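Cómo quitar restos de cinta adhesiva de una mesa de madera clara sin estropear el acabado

Categoría: Casa y muebles > Superficies
Pregunta publicada el 20 de mayo de 2019
208 visitas · 3 respuestas

Pregunta

Hola a todos. Pido disculpas por mi español, vivo aquí desde hace seis años pero todavía hago errores cuando escribo.

Tengo una mesa de trabajo de la marca Olside, modelo Ilanstead, que compré de segunda mano por 121 euros. El tablero es chapa de madera muy clara, con la veta larga y ondulada, y es justo por la veta que la elegí. La uso todos los días para mis trabajos y muchas veces pego cosas encima con cinta transparente: papeles, plantillas, una regla para que no se mueva. Después quito la cinta, pero no siempre sale entera y quedan trozos pequeños. Como son transparentes, no los veo hasta que paso la mano o hasta que la luz viene de lado.

Ayer quise limpiar todo bien y encontré varios. Algunos salieron con la uña. Otros están muy pegados y cuando levanto una esquina se rompen. En una zona donde había cinta desde el mes de enero ha quedado además una sombra pegajosa, que coge polvo y se pone gris. 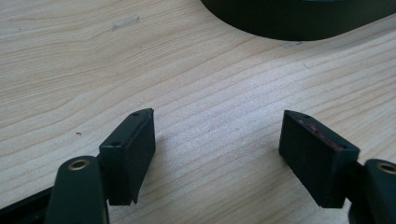 El tablero de la mesa, con un trocito de cinta todavía pegado arriba a la izquierda.

Lo que he probado hasta ahora: agua tibia con un poco de jabón (casi nada de efecto) y una goma de borrar blanca, que funciona con la parte pegajosa pero va muy despacio. No he querido usar acetona porque leí que puede atacar el barniz. Tampoco sé si mi mesa tiene barniz o aceite, el vendedor no lo sabía y en la parte de abajo solo hay una etiqueta con el nombre.

Mis dudas son dos. Primero, con qué producto puedo quitar la cinta y la cola sin dejar una mancha más clara. Segundo, si hay una manera de pegar papeles sobre la mesa sin tener otra vez el mismo problema. Muchas gracias por leerme.

Hanne Laxdal

Respuesta 1 (marcada como útil por 11 personas)

Hola, Hanne. Tu español se entiende muy bien, yo también lo aprendí de mayor — así que somos dos.

Para la cinta lo mejor es el calor suave. Toma un secador de pelo, ponlo en temperatura media y muévelo siempre, a un palmo de la mesa. Con medio minuto la cola se ablanda. Después levanta una esquina con una tarjeta de plástico vieja, muy plana, y tira despacio hacia atrás, casi paralelo a la mesa. Si tiras hacia arriba, el trozo se rompe. No calientes mucho tiempo el mismo punto: en una chapa la madera es muy fina y va encolada encima de otro material, y con demasiado calor puede hacer burbujas.

Para la parte pegajosa yo uso aceite de cocina, de girasol. Dos gotas en un algodón, lo dejo cinco minutos sobre la mancha y froto siguiendo la veta. Luego limpio con un paño húmedo con jabón y seco enseguida. Pero antes tienes que saber qué acabado tiene la mesa. Pon una gota de agua en un lugar escondido, por ejemplo cerca del borde de atrás. Si después de diez minutos la gota sigue redonda y la madera no cambia de color, seguramente hay barniz y el aceite no entra. Si la madera se oscurece, tiene poca protección, y en este caso el aceite puede dejar una mancha. Entonces sigue con la goma de borrar, aunque sea lenta.

Tienes razón con la acetona, no la uses. El alcohol tampoco sin probar primero: a mí me dejó mate un círculo en una cómoda y ya no tuvo arreglo.

Para pegar papeles, compra cinta de pintor de baja adherencia y quítala el mismo día. La cola que se queda meses en la madera es la que da trabajo.

Respuesta 2 (marcada como útil por 6 personas)

Yo uso el quitaetiquetas Trullico, el del bote pequeño. Va bien. Huele mucho a naranja, abre la ventana.

No sé si vale para madera sin barniz, la mía es barnizada.

Respuesta 3

Una cosa sobre la segunda pregunta. Yo dejé de pegar nada en la mesa. Compré una plancha de corte Layug, la grande, y todo lo que necesito fijar lo pego sobre la plancha. Cuando está sucia la lavo en la ducha con jabón y ya está. Ocupa casi toda la mesa y no es bonita, y entiendo que si compraste la tuya por la veta te dé pena taparla, pero la puedes guardar de pie detrás de un armario cuando terminas.

Y para encontrar los trozos transparentes: apaga la luz del techo y pon una linterna acostada sobre el tablero. La cinta brilla más que la madera y se ve todo, también las gotas de cola.

Comentario de Hanne Laxdal a la respuesta 1

Muchas gracias. He hecho la prueba del agua y la gota se quedó redonda, así que creo que es barniz. Mañana pruebo el secador con un trozo del borde y después escribo cómo fue.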